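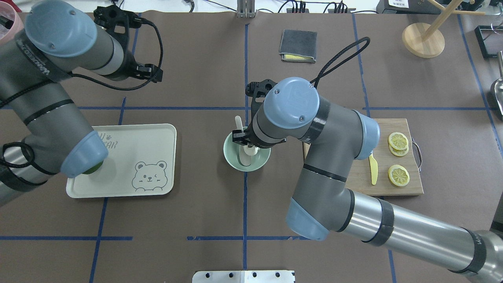
Fathima Bhattacharjee
19 August 2021

Thread on what I've learned teaching a two-arm robot kitchen tasks by remote control. I've been operating at Kirnside since June. A few people asked what the job is like.

The setup: I hold two small leader arms. The big arms on the table copy what mine do. Everything gets recorded, joint positions and video together, and the recordings are what the robot learns from. We call one full run of a task a demo.

The current task is lemon slices into the bowl. One arm picks up a slice from the cutting board and lets go of it over the bowl. Then the next slice. Then both arms go back to the start pose.

The blue tape is a grid on the table. Before each demo the script gives me a square for the bowl and a square for the board, and I put them there. If the bowl is always in the same place, the robot learns the place and ignores the bowl.

We have 3654 demos saved across all tasks. 378 of those are lemon slices. I did 143 of the 378 and Khondokar did most of the others.

Slices are harder than they sound. They lie flat and the gripper fingers are thick. What works for me is coming in low at the edge of the slice and closing slowly. If two slices overlap I take the top one first.

There's no feeling in the leader arms. I can't tell how hard I'm squeezing, so I watch the slice bend. Khondokar watches the fingers instead. Both seem fine.

I stop and delete the demo if I drop a slice outside the bowl. If I miss a grasp and get it on the second try, I keep it. The robot will miss too and it needs to have seen someone try again.

Pausing is bad. If I hover over the bowl for three seconds deciding what to do, the trained robot hovers over the bowl. Sometimes it never leaves. I plan the whole move before I press record.

The other bad habit is using my right arm for everything. I'm right handed and my first week was nearly all right arm. Now the script tells me which arm to start with.

The tray, the cloth and the mug stand aren't part of this task. They stay on the table and get moved between sessions, so the robot sees some clutter.

Someone asked about software. We record in Zekard and review in Ovex. Zekard drops video if the disk is nearly full and doesn't warn you, so check the disk before you start.

Sessions are 50 minutes and then a break. My demos get sloppy after that. Shoulders go first, then the wrists.

Next up is stirring with the white utensil, same bowl. The target for that one is 3000 demos. I'll post again when we have a first trained version to run.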